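Keeping Cardboard Boxes Worth Keeping

Home > Around the House > Storage

I come from a family of box savers. My mother kept a stack behind the cellar door that reached higher than I did, and whenever a birthday came along she would go down and rummage and come back up with something that was almost the right size (it was never quite the right size, and we stuffed the gap with newspaper and thought nothing of it). So I suppose it was bound to happen that I'd end up with a closet of my own full of the things, and after a good many years of storing, mailing, moving and lending out boxes I have a few habits I'd like to pass along. Some of them came from readers, and I've tried to say which.

Which ones to keep

Give every box the squeeze test before it earns a spot. Hold it by two opposite corners and push. A good one pushes back. If the corners feel soft, like a cereal box that's been left out on the porch, flatten it and put it out with the recycling, or tear it up for the compost. Smell it too! Cardboard holds on to odors for ages, and a box that has carried onions will make your winter sweaters smell like soup in March.

I also pass over anything that came from a produce aisle. Banana boxes are wonderfully strong and I know plenty of people swear by them, but they have that big opening in the bottom, and small things find their way out of it. Fine for books, if you lay a flat piece of cardboard across the inside first. Not so fine for a jigsaw puzzle.

As for sizes, I keep three: shoebox, bread-machine box, and the one I call the blanket box, because it holds one winter blanket and a pillow. Anything in between tends to sit there year after year waiting for the perfect parcel. My rule is 16 boxes in the closet and no more. When the seventeenth comes home, something else goes out to the curb. I break this rule every November, when the holiday parcels start, and go back to it in January feeling a bit sheepish.

Flattening without tearing

Please don't just jump on them, satisfying as it is. Turn the box upside down and slit the bottom tape lengthwise with something dull. I use an old butter knife with a bit of an edge left on it. A sharp utility knife goes straight through the tape and into the flap, and then you have a weak spot right where the weight will sit next time. Run the knife along the two short ends as well, so that the tape lets go of the sides, and the whole thing folds down flat with hardly any effort.

If the tape is the old brown kind that has gone brittle, leave it where it is. Pulling it up takes the top layer of paper along with it. For a label you want gone, warm it with a hair dryer on low for half a minute and lift one corner with your fingernail, pulling back slowly and low to the surface. Hjørdis Wikström wrote to me from Pelcombe that she doesn't bother with any of that and simply tapes a sheet of white paper over the old address, and I have to say her way is faster, though you should black out any old barcodes if the box is going back in the mail.

Store them standing up, like records on a shelf, with the big ones at the back. Laid in a pile they always seem to have the one you want at the very bottom. 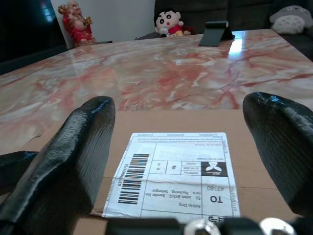

Taping them back up

Most boxes that give way do so at the bottom, and nearly always it's the tape. One strip down the middle will do for a box of scarves. For anything heavier I put down three strips side by side, overlapping by half, and let each one run a good hand's width up the ends. Then one more across each short edge, so that from underneath it looks like a capital H. Rub it all down with the back of a spoon. The rubbing matters more than people think! Tape sticks by pressure, and a quick pass with the palm leaves little bubbles all along it.

Cold tape is stubborn tape. If you keep yours in the garage, as I used to, bring the roll indoors the evening before. And fold the end under to make a tab when you're finished, or you will spend the next morning turning the roll round and round with your glasses pushed up on your forehead.

Folding the four flaps over and under one another in a pinwheel is a handy trick for the top of a box that you open often. Don't trust it on the bottom. I did once, with a set of glass pudding dishes, and I now own a set of two.

Damp, and what to do about it

A cellar floor will ruin a box from below while the top still looks perfectly nice. Get them up off the concrete, even if it's only on a couple of scrap boards. An inch of air underneath is enough. Leave a little gap to the wall as well, about the width of your hand, especially on an outside wall.

Jonatan Midtbø, who has been sending me tips for longer than either of us would care to add up, puts an open tub of plain baking soda at the end of each shelf. It takes care of the musty smell but I don't find it does much for real damp. For that I'd run a small dehumidifier, or move the boxes up a floor and put something in the cellar that doesn't mind, such as paint trays or flower pots. If you see gray fuzz on a box, carry it outside before you open it, and don't reuse it for anything at all.

Silverfish are the other trouble. They like the glue. A box that has stood untouched for a few years is a sort of guesthouse for them, so every spring I take mine down, give each one a good shake over the grass, and wipe the shelves with warm water and a splash of vinegar. Let the shelves dry all the way before anything goes back.

Labels you can read later

Write on the end and on one long side. Never on the top only, because the top is what disappears once you put another box on it. Use a fat marker and plain words. I've learned to write what is in the box and not what I think of it; "misc. kitchen, nice" told me nothing whatsoever four years on.

If you want to use the box again for something different, tape an index card to it and write on that. My neighbor Ebbe Dahlgren goes one better and numbers his boxes, with a school notebook hanging from a string on the closet door that says what's in each. He's up to 33. I tried it and lost the notebook, but I can see that it would suit a tidier person, and it's certainly a help when you have a storage unit across town and don't want to drive over there to look.

How much to put in

A box should be full and it should be liftable, and those two things have to be worked out together. Heavy things go in small boxes: books, canned goods, tools, that cast iron pan. Light things go in large ones. If a box of books has room left at the top, fill the space with a towel so the lid has something to rest on when the next box goes on top of it. Half-empty boxes sag in the middle, and then the whole stack begins to lean.

For dishes, crumple up more paper than seems reasonable and lay a thick cushion of it on the bottom. Plates stand on edge, like files in a drawer. Cups go upside down in the top layer. Shake the box very gently when you've closed it, and if anything clinks, open it up again and add more paper. I know. Do it anyway.

Small jobs for the ones that didn't make the grade

Under the car when you change the oil. Flat between the tomato rows, wetted down well and covered with straw, to keep the weeds back (pull off every scrap of tape first, or you'll be picking it out of the soil for years). Cut into strips and slipped inside tall boots so that they stand up by themselves. Slid under the feet of a dresser when you have to move it across a wood floor. And a square of corrugated makes a very decent kneeling pad for scrubbing the bathtub, if you double it over and put it in a plastic bag.

Next month I'm hoping to get to glass jars, and how to get the smell of pickles out of the lids. If you have a method, do send it in, and please tell me how long you let it soak.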